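Notebook, picking cell, February

Long entry today, so put the kettle on if you are reading this to catch up. I started at half past eight with the intention of spending one hour on the blur gate and then moving on to the grasp scorer, and I am writing this at ten to six with the grasp scorer untouched. Never mind. I think it was worth the day.

For Halvard, who was away for the last bit of this: the wrist camera feeds the bin detector, and the bin detector tells the planner where the rims are so that the fingers stay clear of them on the way in. Until last week we simply took whatever image was newest when the planner asked for one. That was fine while we crept about at demo speed. Since we raised the joint limits, the newest image is quite often taken in the middle of the swing across from one bin to the next, and the rim estimate wanders off by a good deal more than I am comfortable with.

The first thing I tried was the obvious one, a sharpness score on each image (variance of the Laplacian, same as everybody uses) and a threshold below which we throw the image away. I set it at 87 by looking at a handful of good and bad ones and picking a number in between. It behaved beautifully for the bins with things in them and dreadfully for the empty ones, which I should have seen coming. A smooth plastic floor has next to no texture, so a perfectly steady view of it scores lower than a smeared view of a bin full of packets. The cell sat there for ages politely refusing every image it was offered, and Mieke came over to ask whether it had crashed.

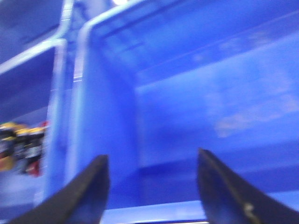

So the threshold on its own is no good, and I went round the houses a bit before lunch trying to normalise it by the amount of edge in the picture. I will spare you the details. It is in the branch called lenen-blur if anyone is curious, and I would be grateful if nobody merged it.

After lunch Mieke suggested what I now think is the right answer, and I am slightly cross that I did not get there by myself. We already know how fast the wrist is moving. The joint encoders tell us, far more reliably than any amount of squinting at pixels, and the exposure time is in the image header. Multiply the two together, project through the camera model at the depth of the rim, and you have an expected smear in pixels without looking at the image at all. If it is small, use the image. If it is large, skip it and wait for the next one.

The catch is the timestamps. The camera driver stamps an image when it arrives at the computer, and the Koltthorpe logger stamps the joint states when they leave the controller, and the two clocks have never been properly introduced. I did a little test where I jogged the wrist back and forth and lined up the image motion against the encoder speed, and the best match came with the images shifted by 67 ms. I repeated it at a slower jog and got the same figure, so I have put it in the config as a fixed offset for now. A fixed offset makes me uneasy – it will drift if somebody changes the exposure or plugs the camera in through the hub again – but it will do until we have hardware triggering.

With the offset in, I replayed 300 images from yesterday's log through the new gate and looked at the rejected ones by eye. It seemed sensible nearly everywhere. The places where I disagreed with it were all at the start of a move, where the arm is accelerating hard and I was only using a single speed sample. I have changed it to take the largest speed over the exposure window and those went away.

One other change while I was in there. If the gate rejects everything for more than 200 ms, the planner now keeps the last accepted rim estimate and carries it forward using the arm pose, and it slows the approach until a fresh one comes in. Before, it just stopped dead, and the stop then rang through the arm and blurred the next image too. Mieke watched a dozen or so approaches with me and thought the slowing looked much calmer. I agree, though I have not measured what it costs us in cycle time and I ought to before anyone at Dultov asks.

Still to do, in no particular order. The gate ignores wrist rotation about the camera axis, which hardly matters in the middle of the image but smears the corners quite badly, and the corners are where the neighbouring rims turn up. The detector also still gives the same confidence whether the image is crisp or soup, so perhaps the expected smear should go in as an input. Halvard, you had a view on this when we did the Lundgren job, and I would love ten minutes of your time on it.

Config is committed, the replay script is in tools, and the arm is parked with the brakes on. Grasp scorer tomorrow, first thing, before I open anything else.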